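**Subject: Re: [branch-notices] Storage and serving of refreshments in the Haverford reading room**

To all members of the Ulilgate list,

The message below was received in March from the Sturness branch and is quoted in part so that members who joined the list recently may follow the reply.

> Our members have asked whether the rules for evening events in the Haverford reading room are the same as those in force at Prondgate. At Prondgate we may serve food in the same room as the lending shelves, provided the shelves are closed off. At Haverford we were told at the door that this was not allowed, and the food was moved to the corridor at short notice.
>
> We would also like to know who pays for cleaning, and whether the surfaces may be used without a cloth. The booking form is silent on both points.
>
> Sturness branch

The office thanks the Sturness branch for its questions. The two buildings do not share one set of rules. Prondgate is leased, and its terms were set by the landlord. Haverford belongs to Ulilgate outright, and the rules there were written when the local history collection was moved in. That collection holds more than 2000 items, many of them unbound, and it cannot be closed off in the way the Prondgate shelves can.

Food may therefore be served at Haverford only in the front room. The corridor is a fire route and should not have been offered as a substitute. The office regrets that the branch was given this advice at the door, and the instructions held at the desk have been corrected.

The following points apply to all evening bookings at Haverford from the start of September.

1. **Booking.** Forms should reach the office 30 days before the event. Late forms will be read, but the room may already have been given to another branch. The form now has a box for food and drink. Please fill it in even if the answer is none.

2. **Deposit.** A deposit of $300 is held against cleaning and damage. It is returned in full when the room is left in good order. Branches that hold a standing booking pay it once a year - the date on the receipt is the one that counts.

3. **Shelves and cases.** No bag, coat or tray may be set on a display case, even for a moment. The keys to the cases are kept at the desk and are not lent out with the room key.

4. **Stone surfaces.** Marble stains easily, and wine and fruit juice are the usual causes. A cloth or board should go under anything that is poured or cut, and spills should be blotted, not wiped. Vinegar and lemon cleaners must not be used. The renderings show green bottles on marble, and the second also shows a croissant.
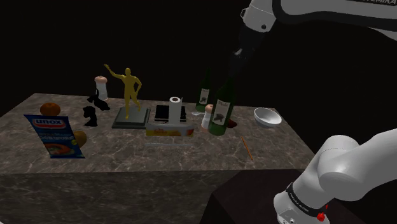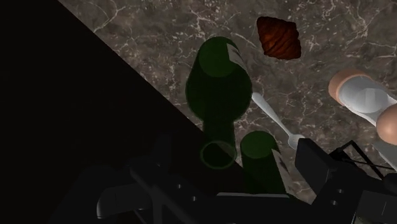

5. **Closing.** The room must be empty by 10 p.m. The last person out should switch off the lights in the front room, leave the stair light on, and return the key through the slot beside the main door. Waste goes out with the branch. The bins in the yard are for office use.

Bookings already accepted for June and July will be honored under the old form, with the exception of point 3, which applies at once. Branches that have paid the earlier, lower deposit will not be asked for the difference.

On the wider matter of whether Prondgate and Haverford should share one form, the office has no objection in principle. The Prondgate lease comes up for renewal in December, and it would be sensible to wait for the new terms before any wording is drafted. Comments from branches may be sent to this list in the meantime - please keep the subject line unchanged so that they are filed together.

Ulilgate Office
Haverford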